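Durchsichtige Kühlschrankbox reinigen und richtig einräumen

Eine Box aus klarem Kunststoff hilft im Kühlschrank sehr, aber nur, wenn man sie regelmässig auswäscht. Ich mache das jeden Friday-Abend, also am Freitag, vor dem Einkauf. Zuerst nehme ich alles heraus und stelle die leere Box auf den Tisch, damit ich den Boden gut prüfen kann.
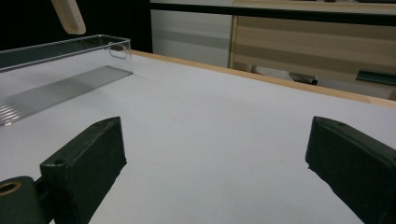

Kuster fragt dazu, ob die Spülmaschine nicht einfacher wäre. Bei ihm sei eine Box nach zwei Wäschen trüb geworden, seitdem spüle er nur mit der Hand.

Ich wasche auch mit der Hand. Das Wasser soll lauwarm sein, mit wenig Spülmittel. In den Rillen vom Boden bleiben gern Krümel, dort geht man mit einer weichen Bürste der Länge nach durch.

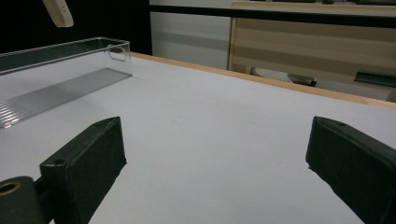

Danach mit klarem Wasser spülen und etwa 30 Minuten trocknen lassen. Die Grifföffnung bitte nicht vergessen, am Rand sammelt sich leicht Fett.

Vor dem Einräumen messe ich die Tiefe von meinem Fach. Die Box kommt längs hinein, mit einem Griff nach vorne.

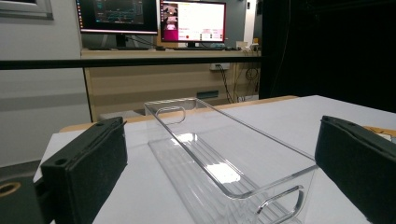

Hohe Sachen stelle ich nach hinten, Joghurt und Käse nach vorne. Was in den nächsten 7 Tagen abläuft, liegt immer beim vorderen Griff.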